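Search this site
Search
April – by Evanthia Makris

Speaker notes: an arm in the spare kitchen

Hi everybody! Say thanks for the coffee, then straight in. I built the simulation first and the bench second – I'm cheap, and crashing in software costs me nothing.

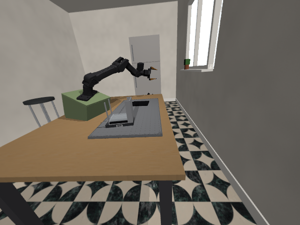

My first big mistake was reach. I set the base at one end of the table and figured the arm could cover everything, so I stood it up on a green box and gave it a gray board to work over. Ask who has made the same mistake (pause for hands).

Then the path planning. I ran 80 waypoint files before I liked one, and the wide swings scared me more than the slow ones.

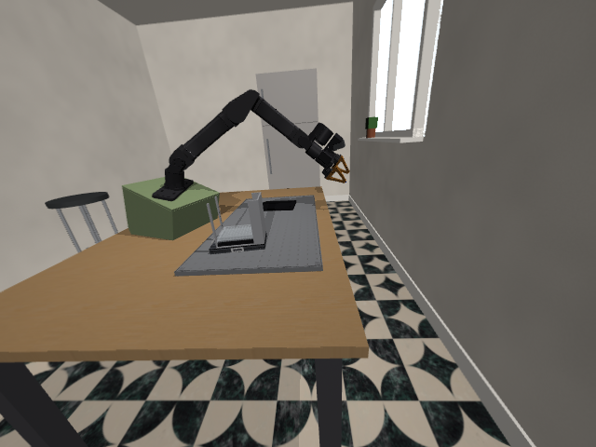

Page last changed: April, 9:46 pm

Talk about clearance here. The arm can swing way out past the table, and at home that's where I'd be standing with a sandwich! So I put in a keep-out zone, up to 46 centimeters from the wall.

Next, the wrist view. I do most of my tuning from it now.

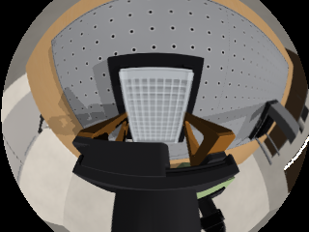
Markos Kouris wrote back that I should quit fussing with the finger angle and slow the approach instead, and he'd bet me lunch on it. I owe him lunch. Mention the Vekano controller only if somebody asks.

Last part is the handoff to the real bench, so leave five minutes. 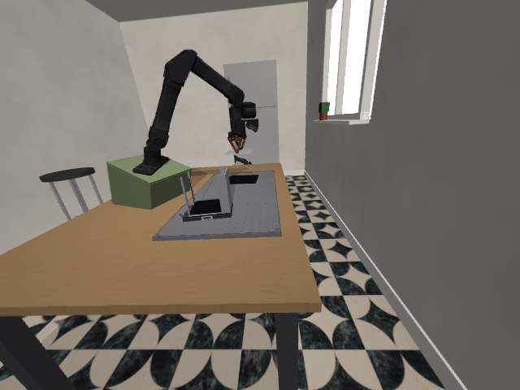 Evanthia Makris

Close with the parts list and the shared workshop hours. Bring the spare cable!

Contact | © Evanthia Makris | Back to top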